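What a term of robot club has taught me about cups

I said I would write something about the robot club once I had sat through enough of it to have an opinion. I've now been going on Monday evenings since the start of term, as the spouse of a person who signed up and as somebody who was told there would be tea. I have an opinion, and it is mostly a doubt.

The class is run at Clitum, the adult learning place behind the station, and it costs 300 for the term. For that you get two hours a week, a folder of handouts and a share of the arms. The course page promises that by the end your group will have "taught a robot to tidy a kitchen". I read that sentence several times before we paid. I have a kitchen. I know what tidying it involves, and a good deal of it is deciding whether the thing at the back of the fridge is still food.

What the groups do is called the cup task. You have cups on the table, you have a mug tree, and the arms are meant to get the cups onto the tree. One person guides an arm through the job over and over while the computer records it, and then the computer has a go by itself. Our lot are called Hou, after a joke made in the first week that I wasn't there for. The other group is Grestberg. There is a small competition between them at the end of term, with 6 attempts each, and people are already being a bit strange about it.

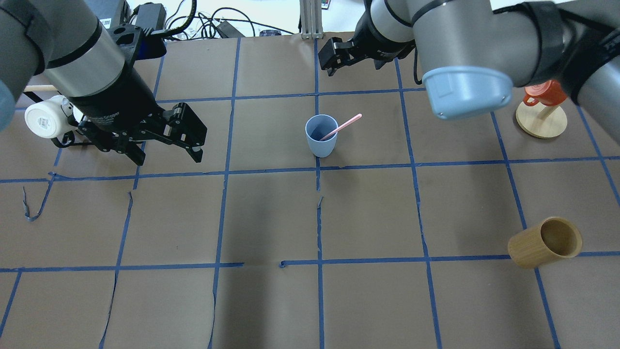 The cup task on the taped table. One mug on the tree, plenty still to do.

My first grumble is the tape. The squares are there so that every cup can be put back in a known place between tries, and I see the sense of that when you are learning. But then Parvaneh Shojaei, our tutor, puts up a chart saying the system managed it on so many tries out of 100, and everyone claps, and I want to know which squares. If the cup started in the same two or three squares each time, then we've learned that it can pick up a cup from those squares. I asked. She was quite fair about it and said the starting places were "varied within reason", and when I asked whose reason, my wife trod on my foot.

My second grumble is the word "taught". By last week Hou had recorded 508 goes at the task, every one of them guided by a human being with a stiff neck. My niece learned to hang a mug on a hook by being shown it once, and she was three, and she was also eating a biscuit. I know that's an unkind comparison and I know the answer to it, which I've been given at length in the car. A child arrives having spent three years dropping things. Fine. All the same, if it takes 508 goes for one sort of cup, I'd like to hear what happens when somebody brings in a different sort of cup, and so far that has been put off to "the next module", which costs another 300.

The handouts don't help. They come from an outfit called Plosilmont and are written in the style of a holiday brochure. Page one has a smiling couple being handed breakfast. There is a section on "intuition" and it is two paragraphs long. I would swap the lot for a single page headed "things this can't do yet", and I've offered to type it.
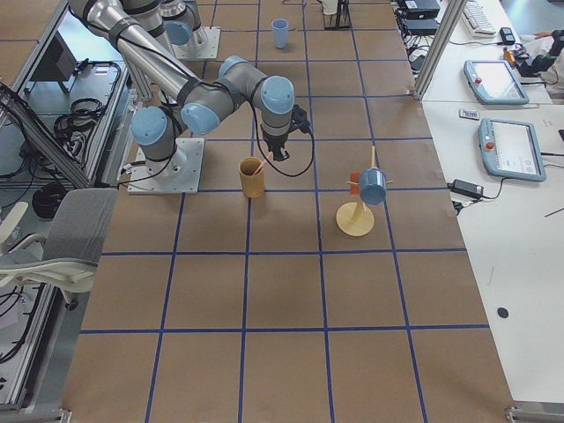

What does convince me, a bit, is watching the students. They've become very good at noticing. A person who has hung cups by remote for a whole term starts to see how much is going on in a job they've done half asleep all their lives. Take the blue cup hanging upside down on its peg, with the little orange-red one partly hidden behind it. To me that's two cups put away. To the woman who sits next to my wife it was a worry: could an arm get to the back one without knocking the front one, and would the computer even know it was there? She drew it out on the back of a Plosilmont handout, with arrows. I've been married for a long time and put away a great many cups, and it had never crossed my mind that the order mattered.

So I do think people are learning something. I'm less sure that the arms are, or that they're learning the thing on the course page. Parvaneh says this is a false distinction and that I should sign up and find out. She may be right. She also gets paid per head, which I pointed out, and she laughed and said I'd have made a decent tester.

The end of term contest is still on. The rules were read out on Monday and they run to a page and a half. A cup counts as hung if it stays on for a slow count of ten. If a person touches it, the attempt is lost. I put my hand up and asked if the other group could choose where the cups start. There was a silence, then somebody from Grestberg said yes, let's do that, and somebody from Hou said absolutely not, and they were still at it when I went to wash up the tea things.

I'll put the scores up when I have them, squares included. My wife would like it noted that she thinks Hou will get at least four.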